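Chapter 7

Bins, Bags and Boxes: Packing a Mixed Load

Before you begin

Open any closet that has been left alone for a year and you will find the problem this chapter sets out to solve. There are bags inside bags. There is a carton with one thing in it, and next to it a heap of things with no carton. Somewhere underneath is the charger you bought twice. In Chapter 6 we packed loads where everything matched: towels with towels, plates with plates, paperbacks in rows. That was good practice, and I hope you enjoyed it, but most homes don't hand you a load like that. They hand you a mixed load, and mixed loads are where packing gets really interesting!

By the end of the chapter you should be able to sort a mixed load by how it behaves, choose a bin that suits it, and fill that bin so that it can be carried, stacked and searched without being emptied onto the floor.

Key terms: mixed load, stiff item, slack item, filler, wall space, dead corner, nesting.

7.1 Stiff and slack

Forget for a moment what your things are for. Pick one up and ask what it does when you let go. A cracker box stands up. A scarf lies down. A roll of stickers stands up until you nudge it. We call the first kind stiff items and the second kind slack items, and a great deal of good packing comes from knowing which is which before the first thing goes in.

Stiff items make walls. They take up the same space wherever you put them, so they go in early, along the sides, with their flat faces against the flat sides of the bin. Slack items fill. They go where the stiff ones leave room, and they will take whatever shape is left over. A paper bag with cord handles is a lovely case, as it belongs to both groups over its lifetime. Fresh from the store it holds itself upright like a little box. Once crumpled, it acts much more like cloth.
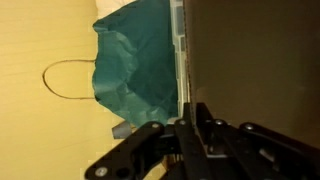 Containers can be sorted the same way, and students often skip this step. A hard plastic bin has a fixed inside, so it sets a limit. A tote has no fixed inside at all, and it will happily swallow far more than you can lift. If you are packing for a shelf, start with the hard container and let the soft ones hold the overflow. If you are packing for a car trunk, it can go the other way, since soft bags settle into the odd spaces around a wheel well.

Compartments deserve a word too. A divided box is wonderful for small parts of one kind and frustrating for nearly everything else. Try the largest item first. If it won't lie down in any section, you need an open bin.

7.2 Cardboard is a material

Most people treat cardboard as something to get rid of. I'd like to talk you out of that — or at least out of doing it before the packing is done. A loose sheet of cardboard is the most useful thing in the room. Laid flat, it makes a floor. Stood on edge, it makes a divider. Folded once into a tent, it holds an open space above something that should not be pressed. You can score it with the back of a butter knife and bend it to fit a corner, and when the job is over it goes out with the recycling.

The catch is that a folded sheet wants to spring open. Put one into a bin and walk away, and it may push its neighbors to the sides. So decide what each sheet is doing. If it is a divider, brace it with a stiff item on both sides. If it is only there because it came with a parcel, flatten it and slide it behind everything else.
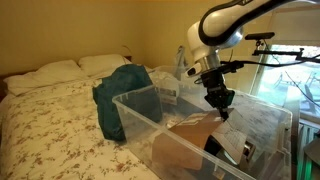

Claklow, 9 Oct 2020

These notes come from my workbook for the course, and I have left them almost as I wrote them, because they show how the thinking goes when the load is in front of you. I had 48 items on the list and one afternoon. The first bin went badly. I had put the slack things in first, as they were closest, and by the time I reached the boxes there was no wall left to stand them against. Out it all came again.

On the second try I began with the boxes. Tall ones went at the back, short ones at the front, printed faces toward me so that I could read them from above. Then a cardboard divider, then the odd shapes, then the bags. More than 80 percent of the load went into one bin, and I could still see what most of it was. I was so pleased that I packed my neighbor's craft things the same evening.

Try it yourself. Choose a load of 14 items from your own home, with at least four stiff and four slack. Pack it twice, once in each order. Write down where you ran out of room each time.

7.3 Reading a bin from above

A packed bin spends most of its life being looked at from the top. This simple fact should guide where every label goes. Food cartons and medicine boxes usually carry their names on the widest face, so a box stood on its narrow end turns its name to the side. If you leave a finger's width of space beside it, you can tip it forward and read it. Pack it tight and you will have to pull it out.

Bright packages help here. One yellow box among gray and black ones works as a landmark, and you will soon find yourself saying "behind the yellow one" without having planned it.

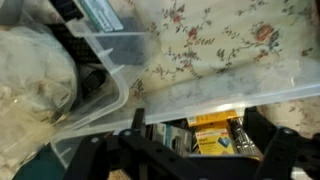 Should every bin have a lid?

Use a lid when the bin will be stacked, stored under a bed, or left somewhere dusty. Leave it off when you reach into the bin several times a week, and keep the lid behind the bin so the two stay together.

Clear bins and lids give you a second view from the side, and that is worth using. Keep one side wall for things you'd like to spot from across the room. Long, thin items such as notebooks do well there, stood on edge with the spine facing out. Dark, rounded objects tend to disappear at the bottom, so give them a place near the front.

In the next section we look at weight: where it should sit, how it shifts when a bin is lifted by one end, and what to do with a single heavy thing that has no partner to balance it.

Related chapters
Chapter 6: Matched Loads
Chapter 8: Labels That Last
Chapter 11: The Cattaneo Fold for Soft Bags
Workbook sheet: Stiff or Slack?

Reader comments

marlpit: Did the two-order exercise with my kitchen drawer stuff. The second order won easily. I ran out of room at item 11 the first time and had space left over the second.

quiet_shelf: Could you say more about dead corners? It's in the key terms and then I couldn't find it in this part.

Onduron reader: I'm keeping my cardboard now and my family is not thrilled. The tent fold worked great over a box of ornaments though!

tansy: Is the August edition of this chapter any different? My copy has the lid question at the end.

Contact Priltier Home Skills | Copyright Priltier, all rights reserved | Back to top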